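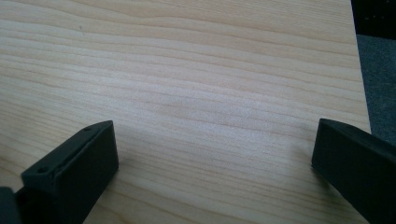 Tse asked straight off whether we are buying a chore machine this year or just talking about one again, and said the shop floor crew would like an answer before they hear it from somebody else.

Chair: talking for now. Possible buying in the spring, see item 3.

Minutes, Tulldale Household & Shop Automation working group
Started 4:10 pm, back room. Quorum ok. Last minutes approved with one fix (it said "folding" where it should of said "holding").

1. Wiping and clearing tables
Long one. Vetgate unit has been on table wiping since January. Log shows 3,741 passes total, 1,963 of them finished with no one stepping in. So a bit over half. Some felt that was good for a first go, others said a person would be sent home for it. Trouble is mostly edges. Flat middle of a table is fine, then it gets near the edge and either stops short or pushes crumbs off onto the floor, and then somebody sweeps. Question from the floor, does the sweeping count as a step-in? Currently no. Agreed it should. Numbers will get worse, fine.

Pale tabletops also a problem, per the Vetgate notes. Small light crumbs on light wood get missed. Dark specks get found, but it also goes after knots and keeps rubbing at them. Request for a test on the darker tables in the front room before anyone draws conclusions.

2. Picking things up
Cups, good. Boxes, good. Cutlery lying flat, poor. Paper lying flat, worse, it slides the sheet to the edge to get under it, which works if there is an edge nearby and nothing in the way. Cloths in between. Wet cloths not tried, somebody has to sign off on water near the wiring first.

Suggestion to skip flat things altogether and have people leave them in a tray. Objection: then people are doing the chore. Went back and forth on this for a while, no vote.

3. Biltix quote
Biltix will lend a second arm for 40 days, 800 dollars, delivery included, we pay for any damage. Stocking shelves and returning tools to the wall are what it is meant for. They would not put a success rate in writing. Asked twice. Tse in favor anyway, says tool return eats the last part of every shift and even a slow machine could run after closing. Concern about running it after closing with the building empty. Agreed no unattended running in the loan period.

Vote on the loan: passed, two against. Condition is that we write down step-ins the new way from day one.

4. Home trials
Three households still willing, one dropped out (noise). Dishes off the table for now, too much breakage worry. Laundry, same answer as last time: it can carry it, it can't sort it or fold it at any speed worth waiting for. Will stick to table clearing and putting away shoes. Shoes going better than anyone expected, pairs not always kept togehter.

5. Any other business
Batteries, need a second charger. Put on list.
Sign on the back room door still says Storage.

Actions
- Change log sheet so sweeping up counts as a step-in
- Dark table test, front room
- Reply to Biltix, ask again re: success rate
- Find out who signs off on wet cloths
- Charger

Closed 5:35. Next one same room, month after the loan starts.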